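Subject: Re: [brestix-dev] width estimate wrong when nothing is between the fingers

Hello all, I could repeat the problem on the current branch. Typical view from the wrist camera: 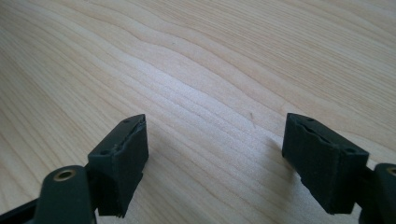

1) What I find

The finger segmentation looks fine to me. The trouble is the light wood: the bright band across the middle gives strong edges along the grain, and the tracker locks on them. In my log of 913 frames, 38 have a width jump.

Vichien Sitthichai wrote:
> Does it also happen if you mask
> the table? I suspect the worn rim
> of the pads, the contour there
> is not straight.

With the mask I still get 2 jumps, so the rim may have a part in it - I did not separate the two effects yet.

2) Proposal

Fit the width from the brass eyelets on the links and use the pad contour only as a check. The right one can be partly outside the image, so the fit must accept an incomplete ring. I will push a patch to the Skerkemetti branch in December.

Regards,
Wattimena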